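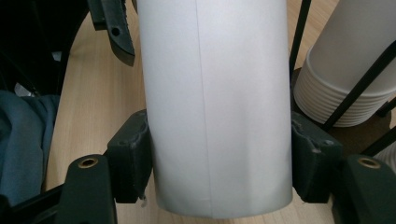

I have been grinding my teeth since at least the spring, and I know this because my wife has been keeping me informed at two in the morning. She says it sounds like a gravel drive. I put off doing anything until a corner came off a back molar while I was eating porridge, a food I had thought safe. The receptionist at Clindetti asked how hard I bite down at night and I had no idea how to answer. I suppose there's a bit of white paper cylinder in all of us, standing up straight enough at the top and creasing lower down where the squeeze comes from both sides. I told her "medium".

The dentist is called Bjartur Juhl and he has the calmest voice I've ever heard from a man with both hands in my mouth. He asked if I was under any stress. I said no, through the mirror, and he wrote something down that was longer than "no".

So now I have a night guard. It cost 87 pounds for the fitting and I'm to wear it every night, including on holiday, which he made me repeat back to him. He also offered me the full works, with a crown and two years of check-ups on the Zendale plan, for £2,179. I said I'd think about it. I thought about it as far as the car park.

First night: dribbled. Second night: took it out in my sleep and found it in a slipper. By the end of the week I had stopped noticing it, apart from saying "thish" instead of "this" when anyone spoke to me after ten.

The jaw ache is a bit better in the mornings. The headaches haven't moved. My wife reports that the gravel drive is now more of a squeaky trainer on a gym floor, and she's undecided about whether she prefers it.

Back on September 14, 2020 for the molar. Porridge is still off the menu.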